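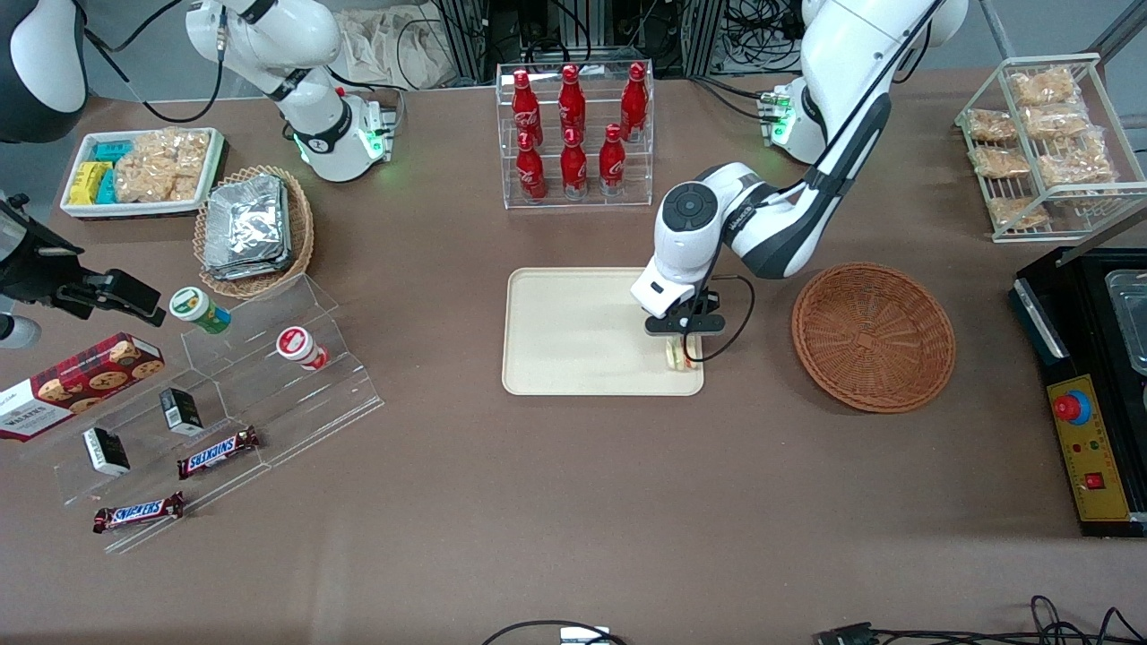
Speaker notes, Monday, April 5, 2021
Collecting demonstrations for the snack counter task
Sigrún Bech

Slide 1. Title
Say who I am. Thank Carmela Carrasco for the invitation. Mention Efe Jibrin and Valdemar Gunnlaugsson did most of the recording with me. Questions at the end, except short ones.

Slide 2. The task
A customer order comes in as one line of text. The robot picks the items and puts them on the tray. Two arms, one table, packaged goods plus a few food items. We call the setup Gratton in the repo, so if that name shows up on a plot, that's what it is.

Slide 3. Numbers
We recorded 2,980 episodes starting in January. We kept 2,798. Pause here, people usually want to write that down. The rest were dropped by hand. Main causes: dropped item, operator changed their mind halfway, arm log missing its last seconds. 11 operators in total, seven of them new to teleoperation.

Slide 4. What is on the table
Point to the photo. Bottles in the clear rack at the back, bags in the wire rack, boxes and chocolate bars on the stepped stand, foil packets in the round basket. The left gripper has one of the small sandwich-like pieces over the corner of the tray. Boxes are easy. Bags are hard, the film folds and the fingers slide. Bottles are fine if you come in from the right height. The soft pieces get squeezed by new operators, all of them, for the first day.

Slide 5. Layout changes
We move things between sessions. Early on we didn't, and the policy learned where the bottle rack was and ignored the camera. Show the clip where it closes on air. Let it play twice. After that Bjartur Vestergaard wrote a script that prints a new layout card before each block. Operators set the table from the card. Slow, but we kept it.

Slide 6. Which arm
Operators pick the arm they like unless you tell them. Most used the left for everything near the tray. We now name the arm in the prompt for half the episodes. Don't go into the handover episodes, that is a separate talk.

Slide 7. Labels
One sentence per episode, written by the operator right after recording. A second person reads it against the video. "Put the cookies on the tray" is too loose if two kinds of cookies are out. Skip the agreement table if I'm past the halfway mark.

Slide 8. What I would change
Train operators on the bags first. Save failed grasps that recover, we threw out too many of those at the start. Write down the table height.

Slide 9. Thanks
Tosaner for the room. Contact address is on the slide. Leave it up during questions.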